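4.2 Repacking trials with the Garkmont gripper kit

The Garkmont kit was reviewed as sold: two parallel fingers, a wrist camera, a mounting plate and a license for the Niltberg control software. We fitted it to the arm already in use at our Ketcombe lab. Mounting took one person 70 minutes, most of it spent on the cable run. The software found the camera at the first start but needed a firmware update before it would report finger width.

We chose a poker set for the third task group. It puts thin, stacked and boxed items next to each other, and each has a fixed place in the case. The operator drove the arm through the vendor's handheld controller and was told to work from the wrist camera view alone.

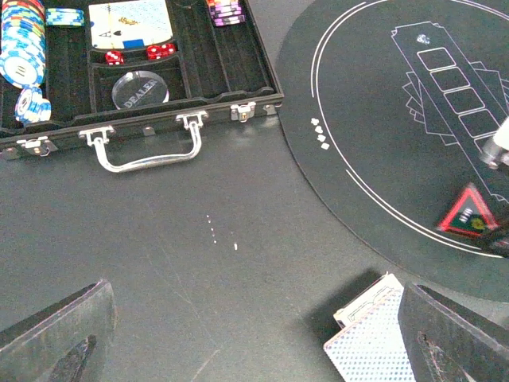 Figure 6. Wrist camera view during the repacking task, with the poker case open at upper left and both fingers in view.

Finger clearance decided most of the grasps in this group. The kit's fingers are stiff and do not adapt to the shape of an item, so the operator has to line them up before closing. Chips standing on edge in a long channel, as at the far left of the case in Figure 6, leave little room on either side, and operators usually approached them from the open end of a row. The playing cards on the tabletop near the right finger pose a different problem: from this camera position the finger overlaps part of the deck, and the operator must judge the far side without seeing it. Simão Salgado, who ran the February sessions, asked the vendor for a higher camera bracket. Garkmont now lists one as a separate part, which we did not test.

We recorded 500 grasp attempts with the stock fingers. Finger pads were replaced 2 times, both after visible wear at the tips. The Nzioka pads sold for the same mount fit without changes and are compared in Section 4.3.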